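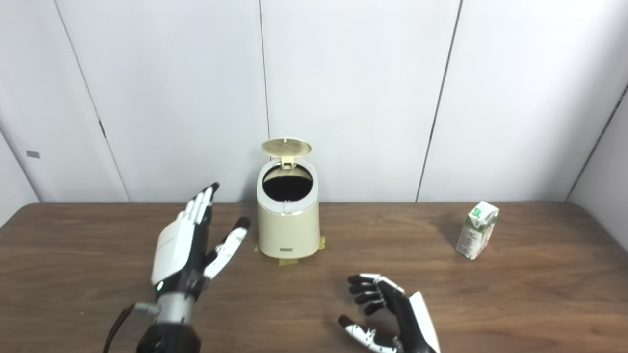
Teaching two hands to put things in a bin

Interview by Sheena Nisbet, 7/30/22

Réka Oláh runs demonstration recording at Risance, where a two-handed robot is being trained on household tasks. The tasks are short. An operator drives both hands remotely, the session is logged, and the log goes to the learning group, which trains a policy on it. The current task has a carton, a bin with a lid and a table.

Oláh's target for this task is 1,000 accepted demonstrations. She explained that the word "accepted" matters to the schedule more than the number does.

"We record until we have 1,000 that pass review. On the last task that meant recording 2,000. An operator can finish the job and still give us something we can't use, for instance if they stop halfway to think. The model learns the pause as well."

Review is done by Corinne Mercado, who watches every episode at double speed and marks it as kept, trimmed or dropped. Trimming is allowed at the start and end only. Cutting from the middle leaves a jump in the joint positions that the arm could never have made.

I asked why the bin is taped to the table. Oláh said the decision was taken early and is still argued over.

"With a fixed bin you remove one source of variation and learn faster. You also get a policy that has never seen the bin anywhere else. Our plan is to hold the bin still for the first block, then move it between blocks. The carton moves every time."

Carton positions come from a printed sheet. The sheet gives a location and an angle, and the operator's assistant sets the carton to match before each episode. Leaning cartons are included. Oláh said that in the first block all the cartons had been stood upright and square to the table, out of tidiness, and the trained policy then closed its fingers in the wrong place whenever one was tilted.

The white panels behind the table are there to keep the background constant. Alasdair Skinner, who looks after the cell, would like to have them replaced.

"Plain white is easy on the cameras and I understand why people want it," he said. "But a kitchen isn't plain white. At some point we'll have to put pictures up, or wallpaper, and record again."

Operators work in blocks of 84 episodes and then change over. Skinner said fatigue shows first in the thumb, where the commanded position starts to wander while the fingers stay steady. The logging software, Mokia, plots this, and he checks it at each changeover.

There are nine operators at present. They are asked not to agree on a method. Some use the left hand near the lid and bring the carton across with the right, and some do nearly everything with one hand. Oláh keeps both, with a tag for each, so that the learning group can train on one style or on the mixture.

"The mixture is harder to learn from," she said. "If two people do opposite things from the same starting point, a simple model averages them and does neither. We have asked for the tag to be kept until that is sorted out."

The next block moves the bin towards the left end of the table. Recording begins once Skinner has recalibrated the head camera.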